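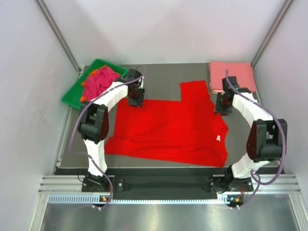 3.2 Laying out and folding

Garments came to the table from a tray and were handled one at a time. Each T-shirt was first spread over the tabletop and flattened, then folded and added to a stack at the back. We used the Pendholm order of folds (sides in, then bottom to collar) for all 100 shirts in the set. A dark tabletop was chosen after early trials in October, when pale shirts were hard to tell from a pale surface.

Figure 2. A red T-shirt spread on the table, with soft wrinkles still across the middle. Folded pink cloth is at the upper right and a magenta garment is in the green tray at the upper left.

Flattening mattered more than we expected. Wrinkles like those in Figure 2 were left alone, as they rarely changed the outline of the finished fold. A bunched side was a different matter. If one side of the body was gathered, the first fold landed off center and the stack began to lean after a few shirts. Of the 100 shirts, 94 met the Sovard flatness score on the first attempt. The rest were shaken out and laid again, which took roughly 20 seconds per shirt.

Tags gave less trouble. We did not remove them, and a tag near an edge was simply folded in with the cloth.

Comments (2)

laundrynotes: Did you try the Flundbridge fold? It starts from the collar and copes better with a bunched side. My stacks stopped leaning once I switched.

tk_textiles: Is the flatness score the same one used in the Sadowski towel study? The cutoff there seemed lower.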